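25 oct 2002

Hola, Paraskevi:

Te debo el informe desde hace ya unos días y te pido paciencia, porque entre las visitas a las familias y el papeleo de los juzgados no he parado. Voy por partes, aunque ya sabes que me enrollo (¡avisada estás!).

## Cómo van las familias

Terminamos este periodo con cinco niños viviendo ya con su familia adoptiva en Limville. ¡Cinco! En enero, cuando firmamos el acuerdo con la Fundación Varghese, yo habría dado por bueno que llegara uno. Los dos últimos son hermanos y han ido juntos a la misma casa, que era lo que más nos preocupaba a todos. La mayor tiene parálisis cerebral y el pequeño va con audífonos; la madre me llamó la primera noche a las once y media para preguntarme si era normal que no quisieran dormir en camas separadas. Le dije que juntara las camas y que ya hablaríamos. Siguen juntas.

El grupo de padres se reúne dos veces al mes en el local de Trorau. Viene gente que todavía está esperando la idoneidad y gente que lleva años con los niños en casa, y esa mezcla funciona muy bien, mucho mejor que las charlas que dábamos antes. Los que esperan preguntan de todo, desde lo más serio hasta qué se mete en la maleta para el primer viaje.

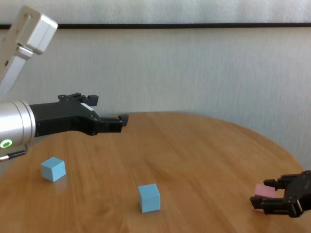
De las charlas he conservado solo la de alimentación, porque la piden. Vinieron tantos a la última que tuvimos que sacar sillas del pasillo, y aun así hubo quien se quedó de pie con el bebé en brazos.

## El dinero

Lo que más se ha llevado este trimestre son los viajes y las traducciones juradas. Cada expediente necesita una pila de papeles traducidos y sellados, y cuando caduca uno hay que repetirlo. Hemos pagado 353 euros solo en renovar certificados que vencieron mientras esperábamos respuesta, un gasto que no estaba previsto y que te pido que nos dejes cargar a la partida de imprevistos. En la de material nos sobran 289 euros, así que las cuentas no se descuadran mucho. Te mando las facturas aparte, ordenadas por familia.

El fisioterapeuta sigue cobrándonos la tarifa del año pasado, bendito sea.

## Lo que no va tan bien

El acompañamiento después de la llegada. Las primeras semanas estamos encima de las familias, y luego, en cuanto entra otro expediente, las visitas se espacian demasiado. Una madre me lo dijo bien claro en el grupo: que a los cuatro meses se le había pasado la alegría del recibimiento, que los vecinos ya no traían comida y que fue justo entonces cuando más sola se vio. Me dolió, porque tenía razón. También he tardado más de la cuenta en conseguir cita con la logopeda para el pequeño de los audífonos.

Mi propuesta es fijar de antemano las visitas de todo el primer año, con la fecha apuntada desde el día de la llegada, y que Skikix se ocupe de los traslados a las consultas para que yo pueda estar en las casas.
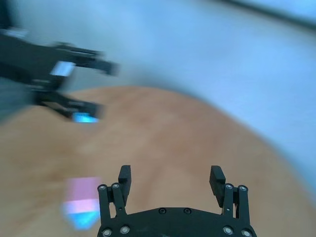 Henk De Smet opina que un año se queda corto y que habría que llegar a los dos, sobre todo con los niños que están pendientes de alguna operación; dice también que prefiere menos familias nuevas y mejor atendidas. Yo lo veo difícil con el presupuesto que tenemos, pero me gustaría que lo habláramos los tres antes de cerrar el plan.

Para los próximos meses tengo pendiente:

- renovar el convenio del local
- la cita de la logopeda
- buscar un intérprete que pueda viajar con poco aviso
- la merienda de Navidad, que los niños ya preguntan

Si te falta algún papel, me lo dices y te lo busco. Y si puedes acercarte un día al grupo, ven, que las familias tienen muchas ganas de conocerte.

Un abrazo muy fuerte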